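Review: Narkeo finger pads for a light gripper, after one season of use

I look after a single arm cell for an upholstery supplier, and most of my trouble comes from the fingers of the gripper. The original pads became shiny after 800 cycles and soft parts started to slide out. In March I ordered the Narkeo pad kit through Ullard. The kit has four pads, screws, a small hex key and one printed sheet. I paid 25 dollars, and shipping was included.

Changing the pads is simple. I put the arm in the service position, turn off the drive power and take out two screws on each finger. The old glue needs patience. The sheet does not say how strongly to tighten the screws, so I went only finger tight plus a quarter turn. After this you must teach the closing width again, because the new pads are thicker. I forgot it the first time and the gripper stopped with a force error.

For setup I prefer a soft object, and a sponge is good. It shows quickly if one finger pushes more than the other. 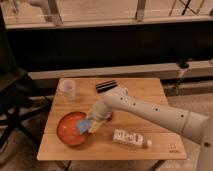

Geum wrote under my first post that the pads should be wiped with alcohol before teaching, or the first 100 grips will give wrong values. I tried this later and I agree, there is a thin film on them from the factory.

I also repeat the check away from the bowl, with the sponge on the bare wood. The approach height is different there, so I save it as a second point. 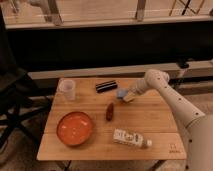
Ingate asked whether the pads survive hard plastic too, and said that his own set had cracked at the screw holes. Mine have passed 1,000 cycles, with bottles included, and I see wear only at the tips. I think his screws were too tight, but I cannot prove it.

What I do not like: the kit has no spare screws, and the hex key is too short to reach behind the wrist. I use my own key. Four stars, and I have already ordered the second kit.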